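Patard opens small bedroom workshops this April, and I'm so glad we can finally tell you

15th March – I've been sitting on this news all winter, so forgive me if I rush it. Patard, our little home-tidying outfit, is starting a run of workshops held in small bedrooms. Real ones, with real people's clothes in them!

Each session lasts 3 hours and takes one room from start to finish. We fold sweatshirts, pair socks, go through whatever has ended up under the bed and find a spot for the things you reach for every morning. You can wear what you like (caps and baggy tops are very much our dress code), and masks are welcome, which anyone who has shaken out an old blanket will understand.
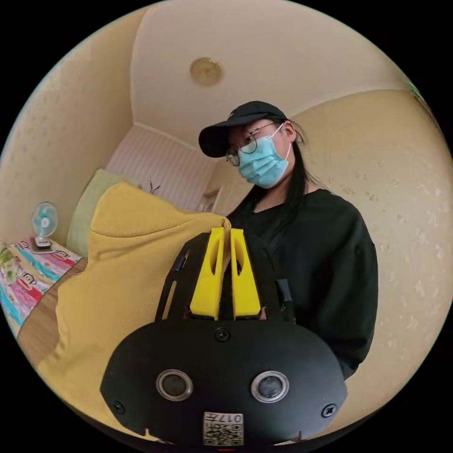 Volkan Kılıçarslan wrote to tell me that a small room is harder than a big one, and that he'd spent years moving the same pile from the chair to the bed and back again before he tried our method. He also wants a whole evening on sweaters, please. Volkan, I'm working on it – give me until summer.

We have 17 places in the first round, and Bruser is supplying the storage boxes, so you don't need to buy a thing beforehand. Bring a bag for the clothes you're ready to give away and a drink for yourself. If you're sharing the room with a sister or a roommate, bring her along too, and she won't take up a second place.

Booking opens on the first of April through the Patard website. Questions can come straight to me, Heledd Sayce, at the Patard office, extension 1357.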